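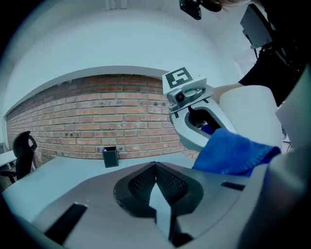 1 min read

28 May 2026

Glue tests for the book repair bench, second page. Yesterday I mixed the wheat paste again, 30 g of flour in 156 ml of water, and cooked it slower than in April. It is smoother now, but still I find small lumps when I push it through the sieve.

Man-lok Au prefers the Isotano paste from the jar. I tried both on the same old endpapers. The jar one dries faster and leaves the paper a little stiff. Mine stays flexible, but the corner of one strip lifted during the night.

Sanding the board edges: 600 grit is enough, 3000 made no difference that I can feel.

To do: ask Florêncio Cunha if the Homen linen thread has arrived. Press the second set under the heavy weights until tomorrow.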